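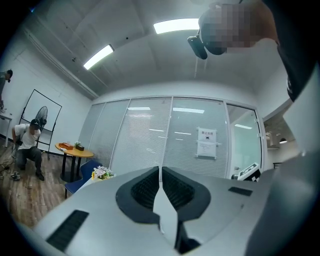 Photo: Seija Kokkonen

Planning the Second Equipment Year: Notes on the Gripper Budget

The purchasing plan for the coming year was submitted on Wed 4 September, and several readers of this blog have asked how the figures were reached. The following is a summary of the reasoning. It concerns hand-held grippers and the items that must be bought with them. Robot arms are covered by a separate request and will be treated in a later post.

The unit price is the number most people look at first. For the Lornix hand-held gripper, the quotation received in July was 2,505 per unit, with delivery included and tax excluded. The plan provides for eight units. Six are intended for daily use and two are to be held in reserve. I had originally proposed a single reserve unit. That proposal was withdrawn after the first year, when two grippers were away for repair during the same week and one pair of operators had no tool to work with.

Consumable parts are a separate line. The rubber jaw pads are the part that wears, and the rim usually goes before the ribbed inner face does. A replacement pair costs 69. Last year pads were ordered one pair at a time, each order carrying its own delivery charge and its own approval form. The new plan places one order at the start of the year, with a smaller one in the spring if the stock requires it. Pads should be stored flat, in their original packaging, away from windows.

Head-mounted devices are worn by operators during recording, and they are budgeted per person. This was the subject of some discussion. Sharing devices between shifts is possible and would reduce the first-year cost. However, the straps must be readjusted each time, and the fitting has to be checked again before work can start. The request therefore includes one device for each regular operator and a set of spare straps. The Flamus straps were found to be comfortable over a full morning. The Brolden straps are cheaper and were acceptable for shorter sessions.

The room itself deserves more attention than it usually receives in an equipment plan. Our work is done in spaces that are furnished as ordinary rooms, with round tables, upholstered chairs, plants, tissue boxes and so on. These articles are handled often and they must be replaced. In the first year they were paid for out of the general office account, which made it hard to say afterward what had been spent. They now have their own line, set at 165 per month. Flowers are charged to this line as well. So are fans, floor covering and whiteboards, although a larger piece of furniture requires a separate approval.

Cables have been added to the list for the first time. The request covers spare cables in two lengths, together with floor clips and covers. I would recommend that anyone preparing a similar budget walk through the room while work is in progress and write down what is on the floor.

Three quotations were obtained for the grippers. Huanca offered the lowest price, but its delivery period was long and the pads could be bought only as part of a complete jaw assembly. Over a year of normal wear, that condition would have removed most of the saving. Lornix supplies the pads separately and will accept a worn unit for inspection without a service contract. The service contract was declined for the present. It may be reconsidered when the units leave their warranty period.

Certain costs were left out of the plan on purpose. Lighting is provided by the building. Signs for the doors and glass partitions are printed in the office at no charge to the project. Training time is carried by the staffing budget, and I have asked that it stay there, as moving it would make the two years difficult to compare.

One matter remains open. The finance office prefers that all equipment be purchased in the first quarter. My own preference is to buy five grippers at once and the remaining three after the summer, in case the jaw design is revised in the meantime. Lornix has agreed to hold its price for both deliveries. A decision is expected before the end of the month, and the approved table will be posted on this page when it has been signed.

Questions on individual lines may be left in the comments. Requests for the full quotations should be sent to me by e-mail, as the suppliers have asked that they not be published.

Seija Kokkonen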